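The firm with no robot on show

On August 27, 2020 I went to an open day to see household robots and came away having spent most of it looking at somebody's kitchen. The hosts, Thygesen, had sent an invitation promising "the home, automated". I have been to enough of these to bring a sandwich.

Sayaka Shimada met me at the door. She runs the training side of a project called Cliltero, which wants to teach a two-fingered gripper to handle cloth. Her team does it by having people do the chores themselves with the gripper held in the hand, and recording it.

"You were hoping for something that walks," she said. I said I was hoping for something that moved without a person attached to it.

"Then you are early," she said. "Come back in September and you will still be early."

I liked her for that, though it isn't what the invitation said. The cloth being worked on had bears on it, and flowers, and ferns. Shimada says plain cloth is the easy case and that homes are full of the other sort.

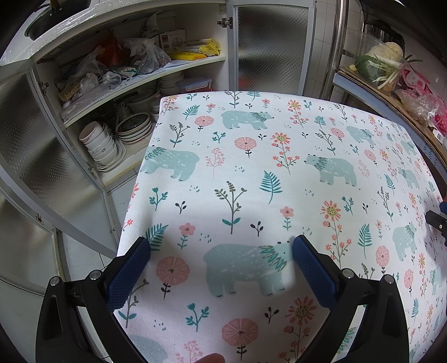

I asked how many recordings they had. "For cloth, 433," she said. "Of those we threw away 86." Why? "The hand was wrong. People are lazy, they use a thumb to help. A robot has no thumb." So one in five, near enough, was no good, and these were from people who had been shown what to do. She didn't argue with the sum. "I would worry more if we had thrown away none."

My trouble with all this is the gap between the job and the claim. A person holding a gripper already knows what a cushion is, and knows when to stop pulling. Shimada's answer is that this is the very thing they want to copy. "We don't write a rule for the fern leaf and a rule for the bear. We show it done, many times, by somebody who knows how."

And does it work? She took a while over that one. A trial arm at their workshop in Isel, she told me, had been set to straighten a cover 30 times. "It did well on the cover it knew. On a new cover it did less well." How much less? "Enough that I went home early."

She was keener to talk about the blue pads on the fingers. They have a fine pattern pressed into the rubber, and she has strong views on it. "Too smooth and you push the cloth about. Too rough and you pull threads, and then somebody's mother rings us." The pads come from a supplier named Grandusik, and a pair lasts her 2 weeks – less if the work is all cotton. I asked what that would cost a household over a year. She said it was a fair question and that sales would be the people to ask. Sales, when I found them, said it was a fair question too.
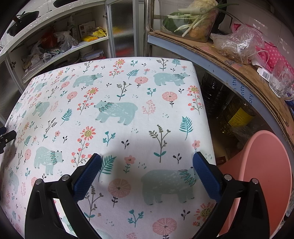 The gripper over the patterned stool seat, with kitchen shelves behind.

I did try it myself. The tool is heavier in the wrist than I expected, and my first go at pinching up a fold got me nothing. My second got me a fold and a good deal of the seat. Shimada watched politely. "That one we will not keep," she said.

Before leaving I asked whether she would have such a machine at home. "To tidy a chair? No, I have a hand. For my father, who has trouble bending, yes – if it is right every time." How far off is that? She wouldn't give a year, and she asked me not to print the one on the Thygesen leaflet, as she hadn't written it.

I ate the sandwich on the train.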